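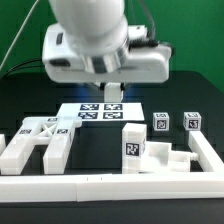

**Figure 2.** Four black-and-white fiducial tags in a two-by-two grid on a flat white plate, lying on a black table surface.

### 3. Print wear on crate labels in cold storage

#### 3.1 Sites and label stock

The labels were taken from returnable produce crates moving between two cold stores, Skotside and Umham. Both stores handle root vegetables and apples, and both wash their crates between trips. They differ in how the crates are dried. Skotside uses a heated air tunnel, while Umham stacks the crates wet on open racks and leaves them until the next shift. Relative humidity in the Umham racking area was held at 70 percent during the study. The Skotside store does not control humidity in its drying area, and the readings there followed the tunnel schedule.

A total of 3000 labels were issued, divided evenly between the sites. Each label carried a linear barcode, a printed crate number and a solid black reference patch in the lower right corner. The patch was added for this study and has no use in normal operation. All labels were printed on Bullura coated paper stock with a permanent acrylic adhesive. Printing was done in a single run on one Seo thermal transfer unit, with the same ribbon grade throughout. Labels with visible voids in the reference patch were pulled before issue and reprinted.

Printed marks meant for optical reading come in several families. Linear codes store data in bar width along one axis and tolerate a good deal of damage along the other. Matrix codes and square fiducial tags (Figure 2) use both axes, so that a scratch in either direction can remove information. Only linear codes were in use at the two stores, and the wear model in Section 4 is fitted to linear codes alone. Readers who wish to apply it to two-dimensional marks should note that the scratch term assumes damage running mostly parallel to the long side of the crate.

#### 3.2 Handling and collection

Crates were put into normal circulation in April. Staff at both sites were told that the labels were under test but were given no special handling instructions. A crate was withdrawn when its count of wash cycles, logged at the tunnel entrance or at the rack gate, reached the value assigned to it at issue. Withdrawn crates were wiped with a dry cloth and left at room temperature overnight before any measurement was made.

Labels were measured in place. Early trials with peeled labels gave unreliable results: the paper stretched on removal, and bar widths near the peeled edge grew enough to affect the decode grade. Measuring on the crate wall brought a smaller problem, in that the wall is slightly bowed and the scanner does not sit flush. A foam collar was fitted to the scanner head to block stray light at the edges.

Some crates were lost from circulation. Most of the losses were at Umham, where crates are lent to growers and come back on no fixed schedule. Lost crates were treated as censored at their last logged wash. No attempt was made to replace them.

#### 3.3 Measurement

Three quantities were recorded for each label. The first was the reflectance difference between the reference patch and the unprinted paper beside it. The second was the decode grade reported by the scanner, taken as the median of repeated passes at different heights on the bars. The third was edge lift, measured with a feeler gauge at each corner and reported as the largest of the four values.

A label was classed as failed when the reflectance difference dropped below 70 percent of its value at issue, or when the scanner failed to decode the barcode on 2 consecutive attempts. The two criteria were kept separate in the data so that fading and physical damage could be modeled independently. Labels that met both criteria at the same inspection were assigned to a joint category.

Reflectance was measured under the scanner's own light source. Overhead lighting was left on, as the collar made its effect too small to detect. The instrument was checked against a ceramic standard at the start and end of each session, and sessions in which the two checks disagreed by more than the stated instrument tolerance were repeated.

#### 3.4 Sources of error

The wash counters log crates in stacks. When a stack was split inside the tunnel, the lower crates were sometimes credited with a cycle they had not completed. The Skotside counts may therefore be slightly high. The rack gate at Umham reads single crates and does not have this fault.

Detergent strength was set by each site and was not under our control. Dosing records were available from Skotside only. Any difference in detergent between the sites is absorbed by the site term in the model and cannot be separated from the effect of drying method. For this reason the site term is reported in Section 4 without a physical interpretation.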